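Progress Report No. 2 -- Household Cleaning Methods, Tray and Table Surfaces
Prepared for: Vondell program office
Prepared by: Dzintra Lapiņa, Mernorar
Date: 2019-10-29

1. Status

Work package A (metal trays) is on schedule. Work package B (table surfaces and crumbs) is two weeks behind. Work package C (fabric and lint) has a working procedure but few completed runs. Spending is within the approved budget, with an underspend on consumables explained in section 5.

The total number of logged wiping runs to the end of this period is 3054. Of these, 397 were rejected at review, mostly for missing start or end notes. The rejection rate is higher than we would like and is concentrated in the first month, before the log sheet was revised.

2. Changes since the last report

The log sheet now has a separate line for residue type. Previously "sauce," "oil" and "mixed" were written in the remarks column and could not be sorted. Yiğit Yazıcı rewrote the sheet and went back through the older entries where the handwriting allowed it.

Sponge size is now fixed. In the first period the sponges were cut by hand and the size varied enough to affect the corners of the trays, where a large sponge bridges the curve and leaves a line of residue at the base of the wall. All sponges are now cut with the same template. Offcuts are kept for spot work on the table and are logged as a separate tool.

The towel procedure has been shortened. The towel is folded before the run starts and is not refolded during the run. Serpil Oral proposed this after finding that a refolded towel put residue back on the table in a way that the inspection did not always catch.

3. Work package A: metal trays

The trays are aluminum with raised, rounded edges. The test residue is applied as drops of a colored liquid, since a clear one cannot be judged by eye against the metal. The standard sequence is a first pass along the long sides, a second pass across the floor of the tray, and a final check of the corners under the room lights at a low angle.

Two results are firm enough to report. First, working with the tip of the sponge on single drops leaves less smearing than laying the whole face of the sponge down at the start. The full face is useful only once the drops have been taken up. Second, starting at the wall and moving inward is better than the reverse, which pushes liquid up the rounded edge and over the rim.

One result is not firm. We expected small drops to be easier to remove than large ones. In the current data they take nearly as long, apparently because each one is approached separately. We will not draw a conclusion until the drop sizes are better controlled.

The bench layout for combined runs has the tray at the right, the folded towel in the center, and the lint roller on its stand to the left. The order of the tools on the bench matters more than we allowed for in the proposal. When the towel was kept behind the tray, drips from the sponge fell on the rim and had to be cleaned as a separate step. 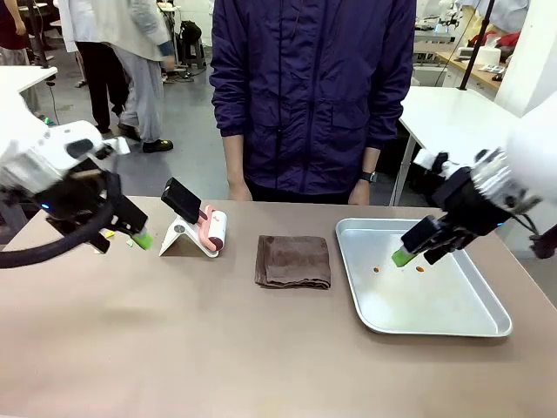

Şükran Keskin objects that the tray and the table should not share a run at all. Sponge crumbs end up on the table surface, she writes, and they are then counted against the table result when the sponge is what failed. Her preference is to finish every tray run, clear the bench completely, and only then begin on the table.

We have considered this and adopted part of it. Combined runs will continue, as the proposal commits us to them and as most kitchen cleaning is done that way. Sponge fragments will be entered on their own line and excluded from the table score. Separate runs will be added as a control group in the next period.

4. Work package B: table surfaces

The delay comes from the surface itself. The bench is a light brownish beige, and pale crumbs do not show well on it. Two reviewers looking at the same finished table disagreed often enough that the early scores could not be used. Darker test crumbs have been ordered and the affected runs will be repeated.

Sponge wear is the other open item. The green sponges shed small fragments as they age, more so on the table than in the tray. We have set a limit of 13 runs per sponge, after which it is discarded whatever its condition. The limit was chosen from the point at which fragments began to appear regularly in the notes. It has not been tested against other makes. Ertürk has agreed to supply a denser sponge for comparison, and delivery is expected before the next reporting date.

The dark brown towel gave acceptable results on dry crumbs and poor results on anything sticky. Its color also hides how dirty it is. We are moving to a fixed change interval and may change to a lighter towel if the interval does not solve the problem.

5. Work package C: fabric and lint

Some 78 runs have been completed with the lint roller. This is too few for a comparison between fabrics. The main finding so far concerns storage: a roller laid flat on the bench picks up whatever is there and begins the next run partly spent. Keeping it on a folding stand with the handle pointing up has removed the problem and also makes it quicker to pick up.

Outer sheets are torn off between runs. We had budgeted for a full roller per session and are using much less, and this accounts for the underspend on consumables. We ask permission to move the balance to the purchase of trays, several of which are now scratched to the point where residue sits in the marks and affects the result.

6. Room and access

The room is shared, and people pass behind the benches during working hours. This has not affected the results. Paper towels and other common supplies are kept on the counter at the back and are not to be used on the test surfaces, as they leave fibers. Müzeyyen Aydoğan has added this to the instructions for new staff.

7. Risks

Late delivery from Ertürk would push the sponge comparison into the following period. There is no effect on work package A.

Reviewer disagreement on table runs may continue with the darker crumbs. If it does, we will move to weighing the collected material -- slower, but not dependent on eyesight.

8. Next period

Repeat the affected table runs with dark crumbs. Complete the control group of separate tray and table runs. Run the sponge comparison. Increase the number of lint runs, using the Ulwood fabric set already in stock.

The next report is due in February. The revised log sheet and the list of rejected runs are available from Yiğit Yazıcı on request.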